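Dust: where does it come from?

Text for young readers, 8 to 11 years
Written by Bjartur Damgaard

Wait for a sunny day and close the curtains until there is only a thin line of light. Now look into the light from the side. Do you see the small points that float up and down? They are dust. They were in the air before you closed the curtains too, but you could not see them.

Dust is a strange thing, because it is not one thing. If you ask what bread is made of, the baker can give you a list. If you ask what dust is made of, the answer is different in every house, and also in every room of the house.

What is in it?

In most homes a big part of the dust is fibres. A fibre is a very thin thread. Your jumper loses fibres every time you pull it over your head. The sofa loses them when you sit down, and the bed loses them when you turn around in the night. This is why the dust under a bed is often soft and grey like wool. Blue fibres and red fibres and white fibres together look grey when they are mixed and very small.

Then there is skin. Your skin makes new cells all the time, and the old ones fall off from the top. You do not feel it. Some people find this disgusting, but it is quite normal, and it happens also to kings and football players.

There is soil as well. It comes in under your shoes, and when it dries it breaks into fine grains. If you live near a road, there can be very small bits of rubber from car tyres. If you live near the sea, there can be salt. In spring there is pollen, the yellow powder from trees and flowers. And if you have a cat, you know already what else there is.

I grew up in a small place called Urnamari, where the wind came over a wide field of sand. My mother wiped the window sill in the morning, and in the evening I could write my name on it with a finger. My cousins lived in a flat in the town and their dust was fluffy. I believed for a long time that they had bought a better sort.

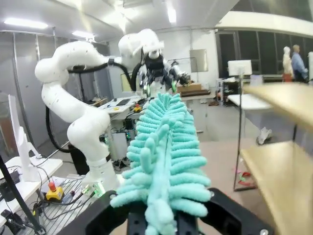 Page last changed: 2023-12-21

Why does dust float?

Drop a stone and it falls straight down. Drop a feather and it goes slowly, from one side to the other. Both are pulled down by the Earth, but the air pushes against them while they fall. For a heavy stone this push is small and does not matter much. For a light feather it matters a lot.

A grain of dust is much lighter than a feather. The air in a room is also never completely still. Warm air goes up over the radiator, cold air sinks down by the window, and you make a small wind when you walk past the table. So the grain is carried here and there, and it can take hours before it lands. The very smallest grains can stay in the air for days.

When they land, they like to stay. Have you seen how much dust there can be on a television screen? The screen can have a small electric charge, the same kind that makes your hair stand up when you rub a balloon on it. The charge pulls the dust towards the glass.

A fluffy duster uses a similar trick. Its many soft tufts give the dust a lot of places to hang on to, and some dusters get a little charge when you rub them on a shelf. A smooth dry cloth has fewer such places, and it often pushes the dust over the edge and into the air again. A damp cloth works well, because water holds the grains together.

Does anybody live there?

Yes. In the dust of beds and carpets live dust mites. They have eight legs, like spiders, and they are so small that you need a magnifying glass or a microscope to see them well. They eat the old skin that we lose. They do not bite. But some people are allergic to what the mites leave behind, and they sneeze or get itchy eyes. Mites like it warm and a little damp, so it helps to open the window in the morning and to wash the bedclothes in hot water.

Dust that travels

Not all dust stays at home. Strong wind can lift dust from the Sahara desert in Africa and carry it over the whole Atlantic Ocean. Some of it falls on the rainforest in South America, where it brings a mineral called phosphorus that the trees need to grow. In Europe this dust comes down with the rain sometimes, and then the cars have brown spots.

Volcanoes make a kind of dust too. It is called ash, but it is different from the ash in a fireplace. It is made of very fine pieces of rock and glass. There is also dust that comes from space, from comets and from small rocks that crash together far away. It falls on the Earth every day, so perhaps a grain of it is lying on your roof now.

Try it yourself

You need 2 pieces of white card, some clear sticky tape and a magnifying glass. Cut a window in each card and put tape over the window, so that the sticky side is up. Lay one card under your bed and the other on the kitchen shelf. Leave them there for a week. In November, when the heating is on and the windows are mostly shut, you will often catch a lot.

Look at both cards through the magnifying glass. Which one has more fibres? Can you find a colour that you know from your own clothes? Draw what you see and write the name of the room next to it.

Difficult words

Fibre: a very thin thread
Pollen: fine powder from plants
Mite: a tiny animal with eight legs
Microscope: an instrument that makes very small things look big
Phosphorus: a mineral that plants need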